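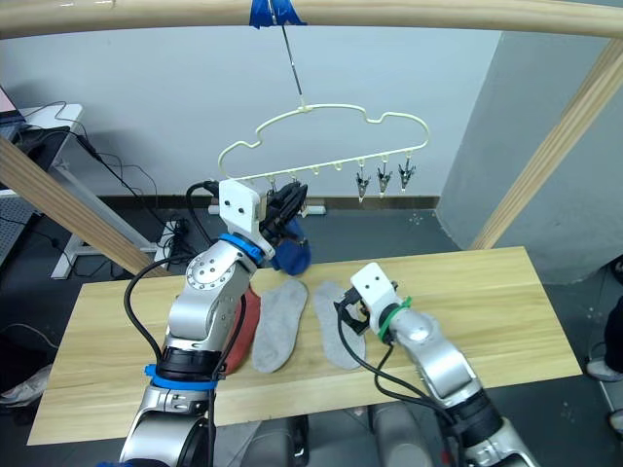

Luik 是 Vusosia 的双臂晾挂单元，日常任务就一个：把袜子拿起来，送到衣架下沿，夹上。说明写给要接手搭台子、换件、修夹爪的人，不讲训练。先讲最容易出事的地方，衣架。衣架不是直接挂在木杆上的，木杆中段缠一圈蓝胶带，胶带下面垂一根细金属丝钩，钩子往右下斜一点，衣架挂在钩子末端。所以衣架是活的，左爪夹着深蓝袜子顶到下沿的时候，它会跟着让。让多少取决于钩子怎么弯、胶带缠得紧不紧。很多"手臂不准"的报修最后都是这里。先查钩子，再去碰标定。

仓库里有什么

setup/ 台子搭建参数，架子、桌面、基座的相对位置
arms/ 左右臂配置，关节限位、零位、夹爪开合
bridge/ Vukbridge 的配置，两条臂和相机都从它走
episodes/ 采集记录，任务集名字叫 Ullska
maint/ 维护日志，纯文本，往下追加，别改旧的
tools/ 小脚本，开机检查、夹爪回零、丢帧统计
README 就是你在看的这个

没有 GUI。以前有过一个，删了，别去历史里翻出来用，关节顺序是反的。

名字对一下，新来的老搞混

Luik：整个单元，架子加桌子加两条臂。
Vukbridge：中间件，跑在台边那台机器上，收臂的状态，收图，打时间戳，写盘。
Ullska：数据集名，不是机器名。日志里写"Ullska 坏了"我看不懂你要说什么。
left / right：一律按头部相机看过去的左右。站在桌子对面的人左右是反的，报修的时候写 left 或 right，不要写"我这边"。

搭台子

架子是木头的，上面一根长杆，两侧斜撑。优点是便宜，好锯，碰了不伤夹爪。缺点是会随天气走。空调季换暖气季那阵子杆子会松，斜撑接点也会松，开工前用手晃一下，晃得动就先拧紧。别用胶填，填过一次，后来拆不下来。

顺序：

先放桌子。桌面擦干净，腿垫平，水平尺横竖各看一遍。
再立架子。斜撑先别拧死，长杆上去以后再拧。
长杆要跟桌子前沿平行。拿卷尺量两头，两头不一样就挪架子，不要挪桌子，桌子一动基座就得重标。
基座最后进。左右基座螺丝对角拧，先带上，再分两轮上紧。
线最后走。见下面。

桌面到衣架下沿的高度是 600 mm，量的是衣架静止时候的下沿直杆，不是上面的波浪边，也不是夹子的嘴。换过衣架、换过钩子、重缠过胶带都要重量。写进 setup/height.txt，一行一个，最新的在最下面。脚本只读最后一行，所以别在文件尾巴上加注释，加了就读成注释，然后报一个很莫名其妙的错。

钩子

用普通金属丝弯。太软的不行，挂几轮就拉直了。太硬的也不行，弯不出小圈，衣架在上面会跳。弯法：上端绕回来一个小圈压进胶带里，下端开口朝上，收口收到衣架刚好能摘下来。收太死的话换衣架要拆胶带，很烦。

胶带缠的时候拉着缠，别平铺。底下那层要压住钩子的小圈。缠完用手往下拽，拽不动再挂衣架。边上起翘就整段撕掉重来，不要在旧的外面再加一层，加了以后里面那层会滑，外面看着好好的，钩子已经往旁边走了。

撕胶带的时候木杆会带毛刺起来，砂纸过一下。

衣架和夹子

衣架是塑料的，奶白色，下面直杆上一排小钉，夹子挂在钉上。换的时候同款换同款。波浪形外廓没什么功能，但是检测用的模板认这个轮廓，换成普通三角衣架模板就丢了，臂会停在等待位不动，也不报错。这个应该改成报错的，还没改。

夹子是金属的，会疲劳。判断：捏开松手，嘴合不严就扔。别掰回去接着用，掰过的夹子夹力不一致，回头看数据完全看不出来是哪一个的问题。锈的也扔。夹子嘴统一朝下垂，有翻上去卡在钉子旁边的，开工前拨下来。

夹子挂哪颗钉由任务配置定，看 episodes/ 下面对应批次的 layout。没有 layout 的批次是早期的，随便挂的，不要拿来做对比。

手臂

两条臂型号一样，配置不一样，别互相拷 arms/left 和 arms/right。关节方向参数有一处是镜像的，拷过去以后第一下动作会往架子上甩。甩过，斜撑上有个坑。

上电流程：

1. 急停按下状态，检查桌面，除了当批的物件别的都拿走。
2. 两条臂手动扶到停放位。扶的时候托腕部，不要拽夹爪，也不要拽线。
3. 上电，等指示稳定。
4. 松急停。
5. tools/ 里的 check 跑一遍，左右分开跑，别并行。
6. 夹爪回零。
7. 起 Vukbridge。
8. 看图像有没有、时间戳在不在走。

第 5 步和第 6 步反过来也能跑，但是回零的时候如果关节状态没刷新，夹爪会以为自己是开的，直接合到底。手在旁边就夹到了。所以按顺序来。

停放位存在 arms/ 里，名字叫 park。有人建过一个 park_new，比 park 低，收回来的时候会蹭桌子。已经删了，本地如果还有缓存请清掉。

腕部

夹爪通过支架装在腕上，支架面上有螺丝孔。两边的支架长得差不多，孔位也一样，走线口不一样，装反了线会被折。拆下来就拿笔在内侧写 L / R。

腕部法兰那一圈小螺丝每周带一遍扭矩。没有扭矩扳手的时候别凭手感，凭手感的结果是有几颗滑牙了，备件等了好久。先用记号笔画线，看线有没有错位，错位了再动。

拆支架：

断电。不是急停，是断电。
夹爪手动张开一点。
先拔夹爪线，捏插头拔，别拽线。
螺丝对角松，最后一颗拿手托着再松。
垫片在支架后面，很薄，会粘在法兰上，别弄丢。丢了再装回去夹爪会歪一点点，看不出来，但是夹袜口的时候一边先碰。

装回去反着来。装完必须重跑回零和开合检查，别只跑一个。

夹爪

黑色平行夹爪，两指对夹。开口上限在配置里写的是 90，单位 mm，机械上还能再开一点，别去改。改大了导轨端头会撞，咔咔响，响几天就有间隙了。

夹袜子这种软东西，问题大多不在力，在指面。指面脏了会滑，尤其是毛圈袜，掉毛，毛卷在指面上以后摩擦忽高忽低。每批之间用无绒布蘸一点酒精擦，等干再用。不要用纸巾，更多毛。

指面磨平了就换垫。换垫：

旧垫从外侧起，慢慢撕，残胶用酒精泡软再刮，刮刀用塑料的。
新垫对齐指尖，不要超出。超出的部分夹夹子的时候会先碰到夹子边。
压住等胶定型，急着开工也别跳过这步。跳过的后果是垫子跟着袜子一起挂上去了。
左右指一起换，不要只换一边。

夹持力两个档，soft 和 clip。soft 拿袜子用，clip 捏夹子用。切档是任务脚本切的，手动遥操作的时候不会自动切，要自己切，忘了切就是捏不开夹子，然后报修写"右爪没力"。先看档位再报修，谢谢。

走线

夹爪线从后面出来，绕一个松的弯，沿着臂往下走。弯一定要留，腕转到头的时候线会吃掉很长一截。留少了插头被拽松，表现为夹爪间歇掉线，臂本身没事。留多了会挂到桌沿。怎么看够不够：断电，手扶着腕转到两端极限，线始终不绷，也不扫到桌面，就对了。

固定用扎带，右腕支架后面那根绿的就是。扎到线不滑就停，不要勒出印子，剪口朝外侧。剪口朝里的话会磨线皮。扎带是消耗品，发白发脆就换，颜色无所谓，手边有什么用什么。

地上的线。插排靠墙放，贴着踢脚线那边，臂的电源和电脑的电源在插排上分开认，插头上贴标。拔错过，两条臂同时软下来，砸桌面上。线从左边白色电脑桌那边垂下来到地上那一段最乱，扫地之前先理开，不要用脚踢过去。理线的顺序是先电源后信号，信号线不要跟电源线捆在一起走，捆在一起以后 Vukbridge 那边会看到偶发的校验错，查了很久才查到线上。

Vukbridge

配置在 bridge/ 下面，一个主文件加两份臂的子配置。主文件里只改三样：端口、写盘路径、相机名。别的不要动，要动先拷一份。

起动：

先起主进程，等日志出 ready。
再起左臂节点，出 ready。
再起右臂节点，出 ready。
最后起相机节点。

相机先起也行，就是前面会有一截没有关节数据的图，后处理会整段丢掉，白录。

关的时候反过来。直接关电脑会留一个锁文件，下次起不来，报 port busy，其实不是端口，是锁。删 bridge/ 下面的 lock 就好。删之前确认没有别的进程真的在跑。

常见日志：

stale left / stale right：那条臂的状态没更新。先看线，再看电源，最后才看软件。
grip desync：夹爪命令和反馈对不上。八成是插头松，回去看走线那一节。
no template：没认到衣架。看衣架是不是同款，是不是转过去了侧面对着相机，灯是不是没开。
write slow：盘快满了。别等它自己停，它不停，它丢帧。
clock jump：电脑在对时。录的时候关自动对时，录完再开。

相机

视角要同时看到长杆中段、衣架、桌面物件、两只夹爪。歪了会先丢掉长杆，模板还能认，但是钩子看不见了，后面标注的人没法判断衣架是被推的还是自己晃的。每次开工前看一眼画面上沿有没有杆子。没有就调，调完锁死。

镜头别用衣角擦。

曝光固定，不要自动。白墙占得多，自动曝光会把夹子压暗，金属夹口本来就反光，一暗一亮标注就废了。白平衡同样固定。

背景不做要求，墙边的桌子、笔记本、线都可以在，不遮挡工作区就行。人可以站在台边，但是手不要伸进来，录制中间伸手扶衣架的那条作废，标 touched，不要删。

标定

什么时候要重标：桌子动过，基座松过，相机动过，支架拆过。
什么时候不用：换衣架，换钩子，换夹子，换指垫。这些只要重量高度就行。

做法：

衣架先摘掉。
标定板放桌面，压平，四角用纸胶带。
左臂先走，走完收回 park。
右臂再走，走完收回 park。
两边结果一起存，存一份不算。

残差限值是 2 mm，超了重来。重来两遍还超就别再来了，去查机械，多半是基座。基座那几颗螺丝看着紧，工具一上去能转小半圈的都有。

标完把衣架挂回去，等它不晃了再开始。别急，没停就录的话第一条的衣架位置是错得。

桌面物件

一批里桌面上放什么由 layout 定。除了袜子以外，常规干扰物是灰色鞋垫，并排摆，稍微斜一点，不用夹，就是放着。用意是看抓取会不会选错。鞋垫软，右爪下探太低的时候会戳到，戳到会拱起来，拱起来以后摆回原位再继续，这条标 disturbed。

袜子颜色不限，深蓝、砖红都用过。浅灰的不要用，跟鞋垫混，标注的人会骂。新袜子要先洗一遍再上台，新的有浆，滑，跟洗过的抓取表现差很多，混在一批里没法看。

袜子放的时候不要整整齐齐，也不要团成球。随手一放。袜口不要压在下面。

采集流程

每条从 park 开始，回 park 结束。中间断了就断了，标 abort，不要接着录成一条。

顺序是：一只爪拿袜子送到下沿，另一只爪去捏开夹子，袜口进去，松夹子，松袜子，两臂退开。退的时候先退捏夹子那只。先退拿袜子那只的话，如果没夹住，袜子会掉在另一条臂的肘上，然后它转身把袜子带到地上。

另一只爪在等的时候张开朝下，停在桌面上方，不要停在衣架高度。停高了挡相机。

衣架被顶歪了：慢慢退，让它自己摆回来，不要用爪去拨。拨一次两次看着没事，钩子口就是这么被拨开的。

夹不上：同一只最多再试一次，还不行就放下，标 miss。不要一直试，夹子被反复捏会热，人也会急。

数据格式

每条一个目录，里面：

frames/ 图像序列
joints 左右臂关节，同一个文件，先左后右
grip 夹爪命令和反馈
meta 批次、layout、高度、备注

备注写中文英文都行，写短的。不要写"正常"。正常就空着。

标签只用这些：ok，miss，abort，touched，disturbed。别自己造。有人造过 almost_ok，清洗的时候谁也不知道算哪边，最后全扔。

现在这版 Ullska 里标 ok 的占 87%。这个数不是机器水平，是人在遥操作，熟手录的多。拿去当基线的请停一下。

时间戳以 Vukbridge 写的为准，相机自己的那个不准，留着只是为了查丢帧。

已知问题

左臂在低位转腕有一小段会抖。空载也抖。换过线，没用。减速器那边还没拆，等备件。现在的绕法是低位不转腕，抬起来再转。

右爪上电后第一次合会慢半拍，第二次开始正常。回零之后手动空合一次就好，已经写进 check 脚本了，但只写了右边的。

no template 不报错的问题，上面说过，还没改。

木杆中间有点往下弯。挂着衣架看不出来，贴尺能看到。暂时靠重量高度补。要换杆子，换的时候两侧斜撑都要松，等于重搭，找个空的时间做。

胶带在夏天会走，下午比早上低。夏天一天量两遍高度，早上一遍，午后一遍。

park 收回来的时候如果桌上有叠高的东西会扫到。所以桌上别叠东西。工具也别放，扳手扫到地上过。

维护周期

每次开工前：晃架子，拽胶带，看钩子口，夹子拨顺，擦指面，看线，量高度。
每批之间：擦指面，捡毛，看夹子合不合。
每周：法兰螺丝看线，扎带，基座螺丝，插排周围吸尘，盘的余量。
每月：标定重做一遍，即使没动过。残差写进 maint/。
三月和十月各一次大的：架子全部拧一遍，换夹子一整套，换指垫，清线。

维护日志怎么写：哪个部位，看到什么，换了什么，换完跑了哪几项检查。"已处理"不算，处理什么了。照片可以附，附在 maint/ 下面同名目录里。

备件

放台子旁边的抽屉，用掉了在抽屉里的纸上划一下。

金属丝，弯好的钩子留几个备用，口已经收好的
蓝胶带
同款衣架
夹子，整袋
指垫，左右成对包
扎带
支架垫片，在小盒子里，很薄，别跟普通垫圈混
夹爪线，一根整的，不要从备用线上剪一截去用
记号笔，纸胶带，无绒布，酒精

酒精瓶盖拧紧，放抽屉不放桌上。

安全

两条臂的范围是重叠的，软件里有互避，只管臂，不管人。上电以后人站在桌子侧面，不要站在两臂之间那一侧弯腰。地上线多，退的时候看脚下。

急停在伸手够得到的地方，别往上面挂东西。

捏夹子的时候人手不要去帮。clip 档夹到手指很疼。

长头发扎起来，工牌绳摘掉。

断电后臂会下沉，先托住再断。一个人托不住两条，叫人。

改动

高度文件改成一行一个，旧的多行格式不再读
check 加了右爪空合
删 park_new
走线那节重写，加了转腕看线
标签收成五个
桌面物件加了鞋垫

没做的：左爪那边的 check，no template 报错，换长杆。谁先有空谁做，做之前在 maint/ 里写一句，免得撞上。

使用范围

数据和配置 Vusosia 内部用，外面要的话先问。arms/ 下面的参数只对 Luik 有效，别的台子不要直接套，基座间距不同，套了会撞。

有问题写 maint/ 或者仓库 issue，标题带 left、right、frame、bridge 其中一个，分得开。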